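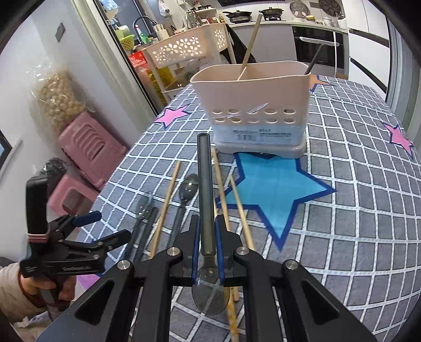
The Inthanon Settlement

My aunt left me a flat in Nerville, a tablecloth covered in stars and a will that ran to 26 pages. Page 5 dealt with the chopsticks. They were to live with the spoons, in one holder, "as a family", and the beneficiary was to see to it before touching the money, which came to 812 pounds.

I had once driven 2 hours from Flundthorpe to be told I held a spoon like a trowel, so I took the clause personally.

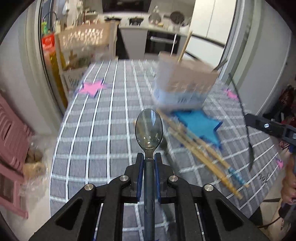
The spoons went in bowl up. Then I remembered her views on dust and took them out again. Bowl down, they sulked. The chopsticks had meanwhile rolled off in pairs, though not in pairs that matched -- much like the family at her funeral.
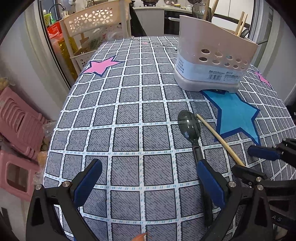

The pink holder, with chopsticks in residence.

By teatime I had tried every arrangement open to a man of ordinary patience. I rang the solicitor and asked who would be inspecting.

"Inspecting what?" he said.
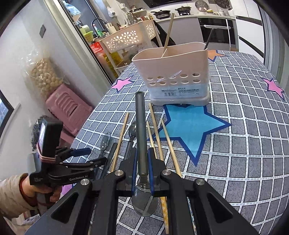
Page 6

I hadn't read page 6. It said that if the beneficiary found the work tedious, he might simply buy a drawer.

I went back to the table and started on the spoons again. She wasn't having that one.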